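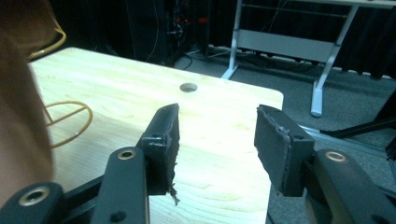 Photo: Engelbert Ortner

Home | Recipes | Baking | Forum | Log in
Print this page | E-mail to a friend

Overnight rye rolls with caraway
Started by Engelbert Ortner, 7 January 2026

EngelbertO
I've finally got a rye roll I'm properly happy with, so I want to share it! It's 200 g dark rye and 800 g strong white, one level tablespoon of caraway, 18 g salt, a teaspoon of dried yeast and enough water to make a tacky dough. Mix it in the evening, cover, and leave it in the fridge till morning. Shape, let them puff up, then bake at 220 until they sound hollow. The smell is wonderful (I ate two standing up).

marrowfat_jen
Ooh, these are going on the list. Do you toast the caraway first? I always do, in a dry pan until it just starts to pop, and it makes such a difference.

Hattar
Please don't toast it! It goes bitter so quickly, and the seeds in the crust get plenty of heat anyway. Crush half of them in a mortar and leave the rest whole.

marrowfat_jen
Only bitter if you walk off and leave it, Hattar. A minute, low heat, shake the pan.

Gilham_baker
"Enough water" isn't much help to a beginner. How much did you use?

EngelbertO
Fair point, sorry! 680 g for me, but I hold back the last 80 and add it a splash at a time, as my rye from the Zerkby mill drinks more than the supermarket stuff. Jen, I haven't tried toasting. I will now!

Gilham_baker
Thanks. That's wetter than I'd dare, but I'll have a go.

Trondgate22
Made these with half quantities and a spoon of black treacle. Lovely dark crumb, and the crust crackled as they cooled. Brilliant with pea soup, even better with smoked mackerel and horseradish.

Hattar
Treacle in a rye roll, though? It turns it into cake. A bit of malt extract if you must.

Trondgate22
One spoon, Hattar! My whole table asked for more.

EngelbertO
Batch two is in the fridge, half with toasted caraway and half without. I've put a fennel seed on top of the toasted ones so I don't muddle them up. Will post tomorrow after breakfast.

Print this page | E-mail to a friend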